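Speaker notes: Can a machine tidy the stockroom yet?
By the Tirnalley workshop desk
December

Start with the short answer. Some of it, slowly, with a person nearby. Then go to the chores.

Fraser asked us for one thing last spring: a machine that could put drinks back on a shelf and clear small items off a low table. A new hire learns that in a minute. Tirkon, our test setup, needed 1,000 recorded tries before it could do the easy half.

Give the numbers here and leave them up for a moment. 1,000 tries on single bottles, 800 that ended with the bottle standing where it should. Pause for questions. Someone will ask about speed. Our average was 88 seconds per bottle, and a person does it in two or three.

Next slide. Let people look at it before you talk.
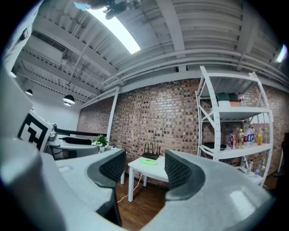 Slide 6: gripper open, router on the low table, drinks on the shelving to the right.

Talk about the shelf first. Cans and bottles side by side are harder than they look. The pads need space on both sides of a bottle, and a tight row doesn't leave much. Clear plastic is another problem, as the software often loses the outline. Caps in different colors helped us a little.

Then the router. Four antennas pointing up means four things to bump. A thin cable on the floor is worse. Falta, the older planner, treated cables as part of the floor and would have pulled one along with it. We now mark anything with a cord as "leave alone" and let a person move it.

Mention the potted plant on the desk if there is time. We have no good plan for leaves.

Shop floor versus home: a shop can fix its shelf heights and keep the same stock in the same spot. A home won't. I would put restocking in a small shop within reach and general tidying a good way off.

Cost slide is optional. Skip it if we are past 4:30.

Last slide is the contact page. Leave the shelf test sheet by the door for anyone who wants to run it at their own site.

14 shares | 3 comments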